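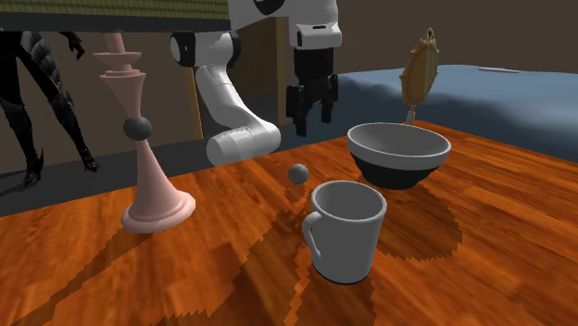

Figure 5.1 A simulated tabletop, with a robot arm, a bowl, a mug and a tall pink chess piece.

Chapter 5
Secured Lending: What the Lender Can Take, and When

Before you start: you'll need the difference between a debt and a security interest. If that's hazy go back and reread the end of the last chapter. Won't take long.

Most consumer lending on goods is secured. Buyer borrows, buys the thing, the lender holds an interest in the thing until the last payment. Cars mostly. Also boats, caravans, farm gear, the odd piano. Miss enough payments and the lender may come for it. "Enough" is where the arguments begin, and a good part of this chapter is about that one word.

Three questions run through what follows.

1. Did the security interest attach at all?
2. Was it registered, and registered against the right item?
3. Did the lender follow the steps before seizing?

Students tend to rush to the third. Don't. If the first one fails there's no security to enforce and the lender is just another creditor in the queue.

5.1 The running problem

We'll use the same set of facts all the way through, so mark this page.

Orozco runs a small bakery and buys a delivery van on credit from Grilteck, a dealer. Grilteck doesn't lend its own money. It arranges the loan through Teneck, a finance company, and is paid a commission of $400 on signing. The contract calls for monthly payments of $628, due on the first. Teneck takes a security interest in the van and registers it, but one digit of the serial number is entered wrong.

All fine until March. Orozco misses a payment, rings Teneck, and is told by someone on the phone that it "should be OK to catch up next month". Nothing in writing. A default notice goes out anyway, giving 30 days to pay the arrears. It's posted to the bakery's old address.

Meanwhile Orozco sells the van to Otov, a courier firm, which searches the register using the correct serial number and finds nothing. Otov pays a fair price. On a Monday morning Teneck's agent turns up at Otov's yard and tows the van away.

Who has the better claim? Jot down your first guess now, in pencil. Most people change there mind at least once before the end of the chapter.

5.2 Words you'll need

Attachment. The point at which the interest grips the goods as between lender and borrower. Needs value given, rights in the goods, and usually a signed agreement.

Perfection. Making the interest good against outsiders. For vehicles, nearly always by registration.

Default. Whatever the contract says it is, subject to limits set by statute. A missed payment is the usual one. Letting the insurance lapse is another, often overlooked.

Arrears. The overdue part only. Not the whole balance. Mixing these two up is the commonest mistake in exam answers.

Acceleration. A clause making the whole balance due on default. Lenders love them; legislatures tend to put a notice period in front.

Deficiency. What's still owing after the goods are sold. Can the lender chase it? Depends on the statute, see 5.6.

5.3 A note on the statutes

Rules differ from one jurisdiction to another, sometimes by quite a lot, and notice periods and dollar limits get amended more often than this book does. The 30 days in our problem is the period set by Teneck's contract. Check the current Act where you are before relying on any number printed here. Same goes for the forms, which are renumbered every few years for no reason anyone has has explained to us.

Now to attachment. Start with the agreement itself and whether Orozco's signature, given at the dealer's desk on Teneck's form, is enough.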